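3.2 Storage and tidying in the shared playroom

The second part of the study looked at how soft toys were put away at the end of a session. The setting was the playroom at Vulcombe, a family centre where parents and carers attend with children under five. The room had no fixed shelving at child height. Toys were kept in open plastic bins that staff lifted on to tables in the morning and stacked against the wall at closing time. We visited the room over 4 weeks in July and recorded the state of the bins before and after each tidying period.

Tidying was done by whoever was present. The centre had a written rule that soft toys and hard toys should be kept apart, and each bin had once had a paper label to this effect. By the time of our first visit most of the labels had come off, and the adults we spoke to gave different accounts of what each bin was for. One parent told us that she put things "wherever there was a gap". A member of staff said she sorted by size when she had time and did not sort at all when she had to lock up.

For coding purposes we treated as a soft toy any item with a fabric or plush outer surface, including dressed figures and flat pieces such as blankets and comforters. Items made of card or paper, including packets and booklets, were coded as print. Everything else was coded as hard or mixed. Where an item could not be placed from the record alone it was coded as unclear and left out of the totals. Both authors coded the full set, and 16 disagreements were settled by discussion. Most of these concerned flat fabric pieces, which one of us (Sutcliffe) had first treated as clothing.

Across all visits we coded 3,900 placements. The largest group was soft toys placed in a bin that already held soft toys, as the written rule intended. Mixed bins were nevertheless common. Small hard items tended to gather at the bottom, under the plush, and print material was often found part of the way down the pile. Figure 4 gives a typical case from the blue bins. A pink plush pig in an orange dress lies close to a lime green plush toy, and a pink and white packet or booklet is in among the toys, with a small white block-like object lower down. More toys are heaped on the table beside the bin.

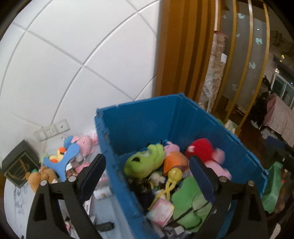 Figure 4. Toys in a large blue plastic bin, with further toys on the table to its left.

3.3 Why bins became mixed

Three reasons came up in our interviews with the 18 adults who took part. The first was depth. Small items are hard to see once plush toys have been laid over them, and adults who emptied a bin only as far as the top layer left these items where they were. The second was time. Tidying was usually started when families were already putting coats on, and it was quicker to fill the nearest bin than to walk to the right one.

The third reason concerned the children themselves. Several children kept sets of toys that made sense to them but crossed our categories — a soft animal and the book it had been "reading", for instance. Adults who had watched the game often put such sets away together on purpose, so that the child could find them the next morning. Our coding scheme counted these as errors against the written rule, though the adults concerned did not see them that way.

Uniyal has suggested that a separate tray for sets of this kind would reduce the number of mixed bins. We did not test this. Staff were interested in the idea but pointed out that the tables were already full during sessions, and that a tray would have to be stored on top of the stacked bins at night.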